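Company News | Textiles & Workwear

Search this site Enter keywords Go

TORNTON, May 28, 2023

Thongdee Opens Garment Repair and Renewal Service to Employers Across the Tornton Area

Thongdee, the family-owned workwear and uniform supplier, today announced the opening of a garment repair and renewal service for employers in Tornton and the surrounding counties. The service, named Sisen, accepts work trousers, jackets, coveralls and shirts from any manufacturer and returns them mended, pressed and ready to wear. Customers do not need to have bought the garments from Thongdee.

Sisen operates from the former Garker glove works on the east side of the city. The company purchased the building two years ago and has since replaced the roof, rewired both floors and restored the original loading dock. Sewing, pressing and sorting take place on the upper floor, where the north windows were kept at their full height. The ground floor houses receiving, laundering and dispatch.

"Employers have told us for years that they retire good clothing over a failed zipper or a torn knee," said Kamonchanok Thongdee, president of Thongdee. "The cloth has years left in it. We already had the machines and the people to do this work for our own rental customers, and we are pleased to offer it to everyone else."

The decision follows a trial run with 14 months of planning behind it. During the trial, the company received 663 garments from employers in food processing, road maintenance and warehousing. Of these, 625 were repaired and returned to service. The remainder were judged to be beyond economical repair and were taken apart for buttons, zippers and usable cloth.

Work trousers made up the largest share of the garments received. The most frequent faults were worn hems, split seat seams, broken zippers and pockets torn at the lower corner. Waistbands that had lost their shape were also common, particularly on garments laundered at high temperatures. 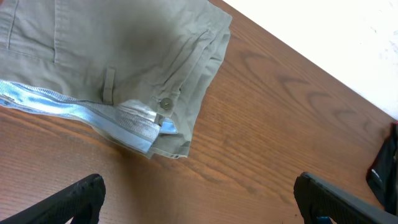
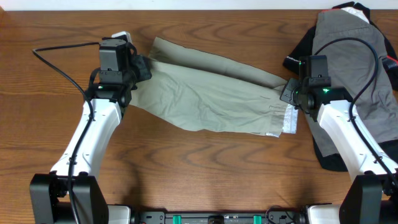 Trousers on a wooden tabletop, first picture.

Each garment accepted by Sisen is given a numbered cloth tag on arrival. It is then laundered, inspected inside and out, and assigned to one of three grades of repair. A first-grade repair covers small items such as buttons, belt loops and loose hems. A second-grade repair covers zippers, pockets and seams. A third-grade repair covers the replacement of a full panel, a knee section or a waistband. Customers receive a written price for any third-grade repair before work begins and may decline it without charge.

Sakda Klinhom, who has managed Thongdee's alterations department since its founding, will lead the repair floor. Boonmee Intarasuk has been appointed head of materials and will be responsible for matching thread, cloth and fasteners to the garments received. The materials room opened with 147 shades of thread in stock, most of them chosen to match the faded colors of worn clothing. New thread sewn into an older garment can stand out sharply, and several trial customers asked that repairs be made less noticeable.

"A pair of trousers that has been washed every week for three years is no longer the color printed in the catalog," said Mr. Intarasuk. "We match to the garment in front of us."

High-visibility and flame-resistant clothing will be handled separately. Sisen will replace fasteners and repair simple seams on such garments where the maker's written instructions allow it. Any item whose protective performance may have been affected by wear or damage will be returned unrepaired with a note to the employer's safety officer.

Thongdee will also offer a training course in industrial mending, to be taught on the premises by Laurinda Baptista, a pattern maker and instructor with long experience in the clothing trades. The course runs for 12 weeks and covers machine operation, hand finishing, patching and the fitting of replacement panels. Trainees are paid for their time and receive a set of shears on completion. Applications for the first class are now open, and no previous sewing experience is required.

"There are many people in this city who learned to sew at home and have never considered it as a trade," said Ms. Baptista. "I hope they will apply. Those who have never threaded a needle are equally welcome."

Collection is available on weekdays throughout Tornton at no additional cost for orders of 20 garments or more. Smaller orders may be brought to the receiving counter. Standard turnaround is eight working days for first- and second-grade repairs. Larger repairs are scheduled individually. Employers may ask for name labels and company badges to be removed or replaced at the same time.

Existing Thongdee rental customers will see no change to their agreements. Repairs to rental garments remain included in the weekly charge.

About Thongdee

Thongdee supplies, launders and maintains work clothing for employers in manufacturing, transportation, food service and public works. The company is privately held and has its main office in Tornton.

Media Contact

Denise Kettle
Communications Manager, Thongdee
Interviews and visits to the repair floor are available by appointment.

Sign up for our newsletter to receive company news by email. You may unsubscribe at any time.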